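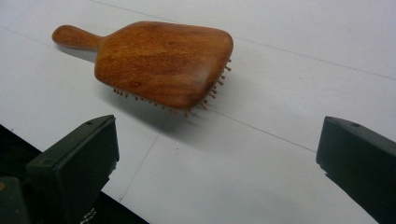 Abro hilo para separar esto del de aspiradoras, que ya no hay quien lo siga. La cuestión es si una pinza paralela de dos dedos sirve hoy para recoger una habitación: coger objetos pequeños y dejarlos en su sitio, nada más. Mi opinión es que el agarre está casi resuelto y que lo que falla es todo lo demás. Un cepillo de pelo de madera, con el dorso hacia arriba y las púas debajo, es un buen caso. El mango es corto, se estrecha al llegar a la pala y termina en un bulbo pulido; si los dedos cierran sobre el bulbo, la pieza puede girar o escaparse. Si cierran sobre la pala, el borde inferior y el derecho tienen puntas de púa asomando, y el contacto deja de ser plano. Queda el cuello como zona razonable, y hay que localizarlo con el objeto inclinado respecto a la pinza.
- galimdale_taller

Discrepo en lo de "casi resuelto". En la línea de Siverport tenemos una célula con pinza de dos dedos que separa piezas torneadas. Con referencia conocida y bandeja fija, muy bien. En cuanto entra una referencia nueva, alguien tiene que ir a enseñarle los puntos de agarre. Una casa es todo referencias nuevas.
- Edvin Moen

Eso era antes. Con políticas aprendidas por demostración no se enseñan puntos de agarre, se graban episodios. Nosotros grabamos 378 con utensilios de baño y cocina, y el modelo generaliza a cepillos que no había visto.
- curko_88

¿Generaliza con qué tasa? ¿Y sobre qué superficie? Una cosa es una mesa blanca con luz difusa y otra un lavabo con toallas encima. El barniz brillante da reflejos en la madera, y con una lámpara puntual eso cambia mucho de aspecto.
- Edvin Moen

Sobre mesa despejada, 12 fallos en la última tanda. Con toallas no lo hemos medido. Lo admito.
- curko_88

12 fallos ¿de cuántos?
- rkleins

De 378 no, esos son los de entrenamiento. La tanda de prueba la tengo en el otro equipo, la subo esta noche.
- curko_88

Pues hasta entonces el 12 no dice nada. Paso al punto que me interesa: el ciclo. Una persona coge el cepillo y lo mete en el cajón en 2 segundos, sin mirar. Si la máquina se acerca, corrige, cierra, comprueba y levanta, se va a bastante más. En taller se compensa porque trabaja de noche. En casa también podría trabajar de noche, si no hace ruido y no hay niños ni gatos por medio. Sin ese dato de ruido no me creo ningún cálculo de rentabilidad.
Roswitha Kleinschmidt
- rkleins

Lo del tiempo me parece secundario. A mi madre, con artrosis en las dos manos, le da igual que tarde un minuto. Lo que necesita es que recoja lo que se cae al suelo.
- gortz_mant

Del suelo es peor caso que de la mesa. Con objetos finos los dedos tienen que bajar a ras y cualquier error de altura es un golpe. El cepillo al menos tiene grosor, y la pala queda levantada por las púas. Una moneda o una horquilla, con dedos gruesos y de punta cuadrada, olvídate. Se puede arrastrar hasta un borde, pero en mitad del suelo no hay borde.
- galimdale_taller

Hay dedos con uña. En Görtz montamos unos así para arandelas y van bien, aunque se desgastan: los cambiamos cada 1000 ciclos y hay que recalibrar después.
- gortz_mant

Entonces volvemos a lo mío: mantenimiento. ¿Quién recalibra en casa de tu madre?
- Edvin Moen

Yo, supongo.
- gortz_mant

Resumo mi posición para no repetirme. Coger un objeto suelto en una mesa: sí. Recoger una habitación: todavía no, porque intervienen cajones, tela, cosas apiladas y decidir qué va dónde. El cepillo va al baño, salvo en las casas en que va al dormitorio. Eso no lo saca ninguna cámara.
- galimdale_taller

Eso se le dice una vez y ya está, es una tabla. Me preocupa mucho más la tela.
- curko_88

Sube los datos de la tanda y seguimos. Incluye los agarres que se sueltan al levantar, que muchos los cuentan como buenos.
- rkleins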